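Gripper budget for small sachet picking: two-finger or suction?

Started by vdimaculangan, 2021-07-26

vdimaculangan
Putting together the equipment request for a kitting cell. Product is small sealed packets, narrow stick type, placed one at a time into a tray. 22 SKUs in the first phase. We already own the arm. Open items are end effector, wrist camera, spare parts and feeding.

Current plan is the Vetau two-finger gripper with a wrist camera, plus one spare set of fingers. Quotes are due in September. What am I leaving out?

Virgilio Dimaculangan

pneumatic_lou
You are leaving out suction. Flexible film, light part, short cycle. A small bellows cup and a venturi cost less than the fingers alone on most two-finger units. Cups are consumables and you can keep a drawer full of them.

mkt_cell4
Disagree with Lou for stick packs. The flat area is narrow and the film wrinkles under the cup. We ran a vacuum trial on 107 packets and missed 40, nearly all of them leaks at a wrinkle. Fingers close on the sides and don't care as much about the film.

pneumatic_lou
What cup diameter, and was there a flow sensor on the line? A miss rate like that says wrong cup to me. I would not write off suction on one trial.

mkt_cell4
8 mm, two and a half bellows, no flow sensor. Fair point on the sensor. We went to fingers before trying a smaller cup.

vdimaculangan
Both noted. The work is one packet at a time over a plain gray surface, so segmentation is easy on the bright wrappers.

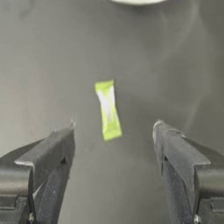 My concern is wear. Fingertips scuff, and I have no good number for replacement interval. The Vetau quote lists fingers as a separate line but gives no rated life. I have five sets penciled in for year one, which purchasing will question.

r_halvard
Five is high if the tips are a separate part from the finger body. Ask Vetau whether you can order tips alone. If the tip is one piece with the linkage, keep the five and attach the vendor's answer to the request.

Also missing from your list:
Wrist cable and one spare
Calibration target
Mounting plate for the arm flange
Integration hours

The last one is bigger than the hardware on every job I have quoted.

tabletop_ed
Check camera working distance before you sign. With a wrist mount the fingers take up both lower corners of the view, and a small part between the tips may sit nearer than the lens focuses well. We had a Calimlim unit that was soft at grasp distance. A fixed overhead camera fixed it but added a bracket and another calibration.

pneumatic_lou
Agree with Ed on the overhead. I still want a line in the request for a vacuum trial kit. It is small money next to integration hours.

vdimaculangan
Adding the trial kit as an option line, plus cable, target and flange plate. I will ask for tips-only pricing and minimum focus distance in writing. Feeding is still open. Fondura and Drateslow both quoted a flex feeder and the Drateslow lead time runs past September.

r_halvard
Send both of them sample packets before you compare prices. Film static changes the result on flex feeders, and it won't be on the data sheet.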